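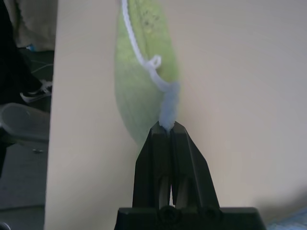 The help pages that come first

A conversation with the maintainer of Prenivix, the small file sync program from Wudstead

If you have ever moved a folder of scanned recipes from one computer to another and found half of it missing at the far end, you may already know Prenivix. It copies files between a desktop machine and a server, it keeps a written record of what it copied, and it does very little else. The person who has looked after it for the past 12 years lives in Wudstead, works from a back bedroom with a good window, and asked me to leave names out of this piece, partly from shyness and partly because, as I was told over the first cup of coffee, "people write to the program, and I like it when they do. If they start writing to me I'll never get anything done."

I had come to talk about the new release, which is due in May. We did get to it, eventually. But we spent most of the morning on the manual, and I was glad of it, as I have used the program for years and had always assumed the help pages were put together at the end, the way they are nearly everywhere else.

They are written first. "I can't start on a feature until I've written the page that explains it," the maintainer told me. "I sit down and write, open this menu, pick this, type the address here, and somewhere around the fourth sentence I usually get stuck. I've written something like 'if the server wants a certificate, see below,' and then I have to go and write the part below, and I find I don't want to read it. So I go back and change the idea until the page is one I'd be willing to read on a bad day."

The habit goes back to an earlier job at Broreck, a firm that made stock control software for hardware stores and lumber yards. The maintainer answered the support phone there, with a printed manual on one knee, and learned to read aloud from it to people who were standing at a counter with a customer waiting. "You find out very quickly which sentences work when you have to say them to somebody. The ones with 'respectively' in them never work. I must have read the page on changing the printer port a thousand times, and I still think it was a wicked page. It had the steps in the order the programmer thought of them."

I asked whether Prenivix itself began at Broreck. It did not, though it began with a customer's problem all the same. A store wanted its price lists copied to a second location every night, over a telephone line that dropped whenever it rained, and the tools of the day would start again from the beginning each time the line came back. The first version was a script of about 100 lines that wrote down the name of each finished file before going on to the next one. "That's still the whole program, if you squint," the maintainer said, and laughed. "Everything since then has been menus."

The record of finished files is called the ledger, and it is the thing longtime users tend to be fond of. It is plain text. You can open it in any editor, you can print it, and if you delete a line the program will simply copy that file again the next time it runs. (I have done this myself, on purpose, and it is a very comfortable feeling to be allowed to.) Over the years there have been plenty of requests to turn it into a proper database, which would be faster with very large folders. The maintainer has tried it twice and taken it out twice.

"Both times it was quicker. I won't pretend it wasn't. But then a letter would come in from a person whose sync had stopped partway, and before, I could write back and say, open the ledger, look at the last line, tell me what it says. With the database I had to write back and say, please download this other tool. And they'd go quiet. I knew I'd lost them."

On settings, and where to put them

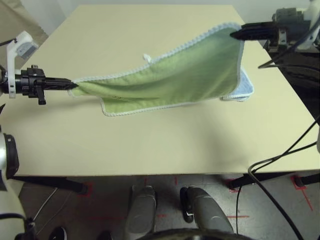

The proxy question

Nothing has brought in more mail than proxy servers. For anyone who has been spared them, a proxy is a machine that sits between your computer and the rest of the network, and in many offices and schools nothing gets out without passing through it. Prenivix has to be told its address. For a long time it asked on the very first run, in a window of its own, before you had even seen the main screen.

"I thought I was being helpful," the maintainer said. "I thought, if they need it, they need it right away, so let's get it over with. But most people at home don't have one, and they'd see this empty box and think they had to fill it in. They'd put in their email address. They'd put in the name of their internet company. One gentleman put in his street address, with the zip code, and it was very neatly typed, too."

So the window went away, and the program now tries to connect without it, and asks only if that fails. This sounds like a small change, and from the outside it is. It took most of a winter. There are a good many ways for a connection to fail, and the maintainer wanted the question to come up for the right ones and stay out of sight for the rest. A wrong password shouldn't bring it up, and a server that is switched off shouldn't either. Sorting one from another meant setting up old machines along the bedroom wall and breaking each one in a different way, and for some weeks the door would only open partway.

The companion program, Petridis, was born during that same winter. It started as a little tester that reads a connection and reports what it finds in full sentences, and it was never meant to leave the house. A few users tried it and asked to keep it, and it now ships in the same download. I ran it while we were talking. It told me that the server had answered, that the certificate was good, and that my user name had been accepted but I had no permission to write in the folder I had chosen, and it suggested whom to ask about that. I have been using computers for a long time and I can't remember one being so polite to me.

What changes in May

The coming release has 4 changes that the maintainer considers worth mentioning, and a longer list of repairs that will be in the notes for anyone who enjoys that sort of reading (I do). Secure connections will be the default, where until now you had to start the program a different way to get one. The ledger can be kept in a folder of your own choosing. File names with accents in them will survive the trip between different kinds of computers, a fix that users have been asking for very patiently. And the Cancel button will stop the copy after the current file, leaving the ledger tidy, and will say so in the window while you wait.

"I'm proudest of Cancel," the maintainer said, pouring out the last of the coffee. "It used to just go gray. You'd press it and it would go gray and you'd sit there wondering if it had heard you. Some files take a long time, and that's a long time to wonder."

I asked about the limit on saved connections, which I had run into once while helping a library set up its branches. The list holds 100 and then politely refuses. There is no technical reason for it these days, it seems. The number was chosen early on, when the list had to fit in a fixed amount of memory, and it stayed because the help page mentioned it. It may go up later in the year, once the page has been rewritten.

We talked a while longer about the people who translate the menus, and about whether a program like this ought to have a version for phones. The maintainer goes back and forth on it. A page for it has been started, at least – three paragraphs, sitting in a drafts folder since last summer – and it stops at the sentence that begins "Choose where to keep your files." I was shown it on the screen. There was a note underneath in capital letters that said WHERE, THOUGH, and under that a list of possible answers, most of them crossed out.

Prenivix and Petridis are free to download and to share. Bug reports are read in the order they arrive, and the maintainer asks that you paste in the last few lines of your ledger when you write.

Published April 2, 2024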